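Daylight and Glare in Rooms with Fixed Work Surfaces
Handout 4, Building Environment, Grumemdale campus
Reading time: 3 minutes
Print this page | E-mail this page

1. Terms

Illuminance is the light arriving at a surface, in lux. Luminance is the light leaving a surface toward the eye, in candelas per square metre. Students mix these up in the first assignment every year. Glare is a matter of luminance and of where the bright area sits in the field of view.

Daylight factor is interior illuminance divided by unobstructed exterior illuminance under an overcast sky, times 100. An interior reading of 137 lux against 7,000 lux outside gives a factor just under 2 per cent. Readings taken in direct sun can't be used for this.

2. Side-lit rooms

Illuminance falls off quickly with distance from the window wall. In the Sirkent worksheet the reading at the sill is 778 lux and the reading at the back wall is 35 lux, a ratio of more than 22 to 1. Raising the window head does more for the back of the room than widening the opening. Ceiling reflectance matters next, then the rear wall. Floor colour has little effect.

A pale table returns more light than a dark one and reduces the contrast between paper and background. A glossy finish cancels part of that gain by producing veiling reflections.

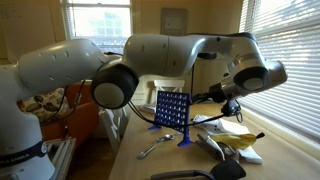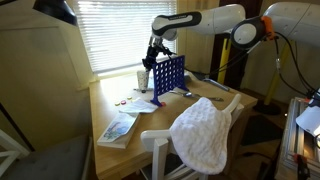

Light wooden table tops. The second view includes white horizontal blinds with daylight behind them.

3. Blinds

Horizontal slats do two jobs: they block direct sun and they redirect diffuse light. Slat angle governs both. At a shallow tilt, light-coloured slats send a useful share of light to the ceiling. Fully closed, they become a bright panel and may be a glare source in their own right.

Vertical blinds suit east and west façades, where the sun is low. For the Rondonuwu exercise, assume a north-facing façade in the southern hemisphere and horizontal slats.

4. Exercise

Plot the Sirkent readings against distance. Mark the point where illuminance drops below 100 lux. Repeat with the Zornato reflectance table and state which surface you changed. Show units on both axes.

Comments (3)

tilt_angle: Is the sill reading taken at sill height or desk height?

Maree_K: Desk height, it's in the worksheet header.

lux137: The Zornato table has two rows for plaster. I used the matte one.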